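How a Robot Learns to Find Things in a House That Is Not Real

A robot that fetches things has two jobs. It has to get to the right room, and it has to know the right thing when it gets there. Both jobs take practice. Practice in a real house is slow, and robots bump into walls.

Raili Rantala and Damian Zieliński train their robot program in a simulator called Turolholm. A simulator is a computer program that draws rooms and works out what a robot would see from each spot. If the robot bumps a wall in a simulator, no paint comes off.

The program starts in a room and is given one word, such as "basketball." At each step it gets a new view and picks a move: forward, turn left, turn right or stop.

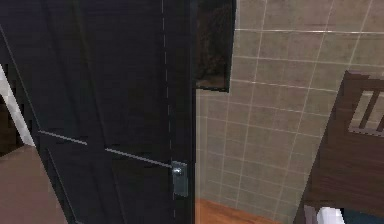
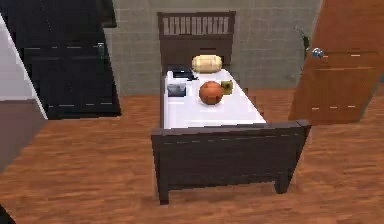
One try is called an episode. An episode ends when the program says "stop" or when it has used 40 moves. If it stops close to the right object, it scores a point. If it stops anywhere else, it scores zero.

At first the moves are random. After each episode, the computer makes small changes to the program so that moves leading to a point become more likely. This is called reinforcement learning. The team ran 2000 episodes in eight rooms.

Then came the test, in rooms the program had never seen. Testing in the old rooms would show only that it remembered them. It found the object in 33 percent of the test episodes. Most misses happened near doors, where the program kept turning left and right until its moves ran out.

Next, Rantala will start more of the practice episodes beside a door.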